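The Work Before the Robot

At Redeo, a contract dishroom and catering-supply operator on the edge of Dusham, the automation project began with a spreadsheet of breakages. The company washes, sorts and repacks tableware for office kitchens, conference halls and two ferry terminals. Glasses come back in crates mixed with mugs, side plates and whatever else was left on the tray. Machines have handled the washing for decades. The sorting has always been done by hand, and it is the sorting that Redeo wants to hand over.

Ghizlane El Sherbiny, the operations manager, first looked at fixed equipment. A conveyor with suction heads could lift plates but had trouble with handles and with anything tall and thin. A vendor proposed uniform crates, which would have meant asking every client to stack their own dishes in a set order. Two agreed. The rest did not answer the letter.

The approach she settled on is slower to explain. Instead of programming each motion, Redeo pays its own sorters to demonstrate the work, using hand-held grippers with the same jaw shape the robot arms will carry. Printed marker cubes on the grippers allow their position to be tracked through each movement, and the recordings go to Erraji, a software contractor that trains the control model. So far the team has logged 1417 usable demonstrations. Erraji asked for more variety before it asked for more volume, and the tasks were rewritten in June to include clutter, odd spacing and objects set down where they would be in the way.

The demonstrations take place upstairs, in a former training room with ordinary tables. Four sorters rotate through it on paid shifts, at the same hourly rate as the floor plus a skills supplement. Fouad Bouazza, who spent nine years at the sorting benches, was among the first to sign up. His initial recordings were mostly rejected. He moved too fast, and he corrected his grip by feel in a way that made sense for fingers and very little sense for a pair of jaws.

"You have to give up your thumb," he says. "With a glass, I would normally roll it a little as I pick it up. The gripper can't roll it. So you decide the angle before you close, and then you live with it."

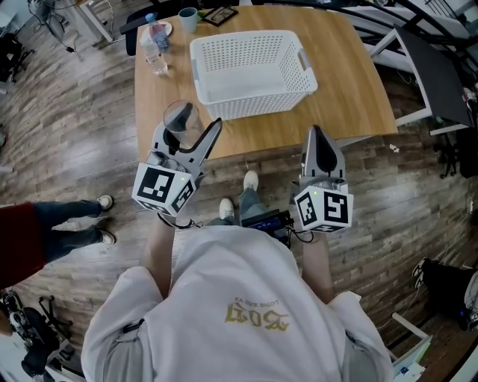

A session runs 40 minutes, after which the operator is required to stop. The limit came out of negotiation. Holding a gripper in each hand loads the forearm and wrist differently from bench work, and in the first weeks several people reported soreness on the outside of the elbow. Saeed Bahrami, the shop steward, asked for an ergonomic assessment and got one. It recommended shorter sessions, a lower table for shorter operators and a rest of at least 20 minutes between recordings. All three are now written into the shift plan.

Bahrami's larger concern is what the recordings are worth. A sorter who demonstrates a task is, in a direct sense, producing the material that will allow a machine to do it. The agreement he reached with management treats this as a separate category of work. Demonstrators are credited by name in the internal log, they may withdraw from the program without losing floor hours, and Redeo may not sell the recordings to a third party without reopening talks. There is also a guarantee against layoffs tied to the project, though it expires after 5 years, and Bahrami does not pretend that the date was his choice.

"I wanted ten," he says. "They opened at two."

The first pair of robot arms was installed at the smaller of Redeo's two sites, in Prerkport, where it works one bench out of six. On its best shift so far it has sorted up to 2153 pieces, well below an experienced person. It is dependable with mugs and plates. Clear glass remains the weak point, particularly when two pieces touch, and the arms are set to stop and signal when confidence drops below a threshold. Someone then walks over, clears the item and restarts the cycle.

That someone has become a job. Demetrio Lorente, formerly a line lead, now holds the title of cell attendant and covers the arms along with the two benches beside them. He keeps a handwritten list of the stops, which he considers more useful than the software's own categories. The software records "grasp failure." Lorente records that a stem glass was lying under a saucer, or that the lights over the bench had been switched to the night setting. His lists go to Erraji at the end of each week, and some of the entries come back upstairs as new tasks for the demonstrators.

He is less enthusiastic about the pacing. At a manual bench, the sorter controls the rhythm and can slow down when a crate is bad. Next to the arms, interruptions arrive when they arrive. On one Saturday shift he counted more walking than sorting. El Sherbiny accepts the point and has moved the attendant's station closer, but the underlying pattern will stay until the stops become rarer.

Hatem Benkirane, who manages the Erraji side of the contract, expects that to happen gradually. Each round of training removes some failures and exposes others that had been hidden behind them. He declines to give a date for handling glass at full speed. Redeo's current plan keeps all stemware at the manual benches through the next contract year, and a second pair of arms has been budgeted but not ordered.

Bouazza still does two demonstration sessions on most working days and spends the rest of his shift downstairs. He has noticed that his bench technique has changed. He now sets his grip before lifting, even with bare hands, and his own count is slightly lower than it used to be. His breakages are lower too. He has asked for both figures to be noted in his next review.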